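Workshop notebook, March, after tea

Back on the Prandden marmalade sums this evening, and I'm glad to say the second batch behaved much better than the first! I started with 1,710 g of sliced peel (soaked overnight, as the Skoryk bench suggested) and kept the pan going for 57 minutes - a bit longer than I'd like, but the set on the cold saucer was lovely.

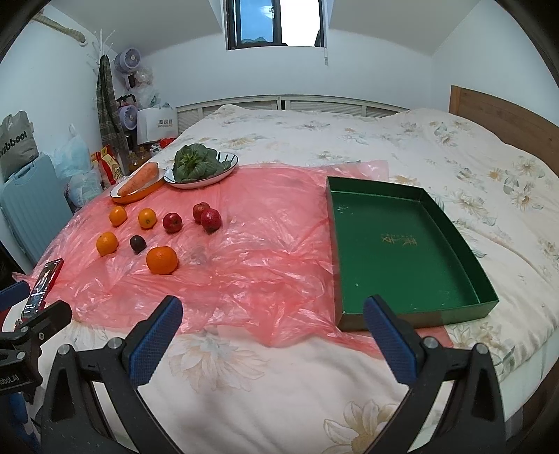 Oranges, apples and a plum on the pink sheet.

Next time I'll try 130 g less sugar and see whether the bitterness comes through. Must remember to ask Plulport for more lids, and to label the jars before I put them away.

3 comments · 2 shares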